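Subject: Re: [cell-software] Left arm waits when the belt stops
From: Fiachra Mac Carthaigh
To: the cell-software list

Hello all, and thank you, Yolanda, for such a patient write-up. I've been meaning to answer since breakfast, but the kettle and the build server both had other ideas.

Yolanda Ospina wrote:
> We're running the Rakero planner at Drumance with two arms over one
> belt. The left arm places and the right arm picks. Now and then the
> left one sits and waits although its own end of the belt is clear.
> Is it the planner, or are we feeding it something daft? The scene
> update timeout is 400 ms, which is what we got from the Leinonen
> branch.

I think it's a bit of both, if you'll forgive me! The planner reserves the belt as one single region by default, so as long as anything is being tracked on it, neither arm may come down. We had exactly this at Cluvdale in October and I lost a good few evenings to it before I thought to print out the reservations (do that first, it's one flag and it saves a lot of muttering).

Our cell is laid out much like yours, I'd guess, with a bin at each end of the belt. Two wrist views and one from the head camera:
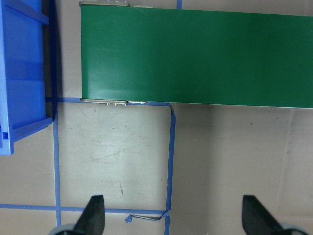
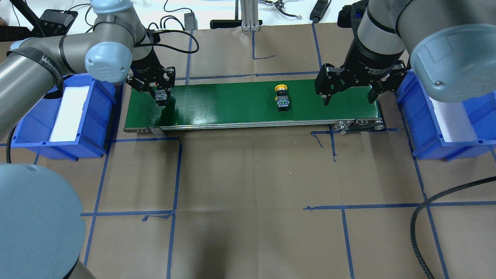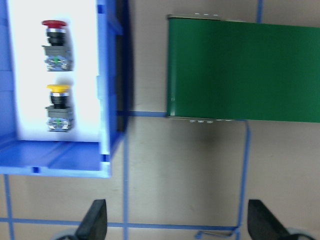
What I changed

1. Split the belt into 2 regions in the cell file, one for each arm, with an overlap of 10 cm in the middle. A yellow-capped switch sitting mid-belt, as in the head view, then only holds the overlap, and the left gripper can carry on with whatever it has over its own end.

2. Gave each bin its own frame and stopped deriving both from the belt. The left bin gets nudged far more than you'd think, and the detector was forever reporting switches a little to one side of where they were.

3. Filtered blurred wrist images before they reach the detector. The one with the red and yellow caps in the bin is a mild case, and even there the terminals have gone soft. We keep the last good pose and wait for the next image.

As for your timeout, I'd leave it alone until you've tried the first change. Shortening it made our arms stop more often, and I was very cross with myself.

I'll push the cell file to the shared branch once I've tidied the comments, some of which are not fit for company. Do send me your reservation log in the meantime, Yolanda, however long it is.

All the best,
Fiachra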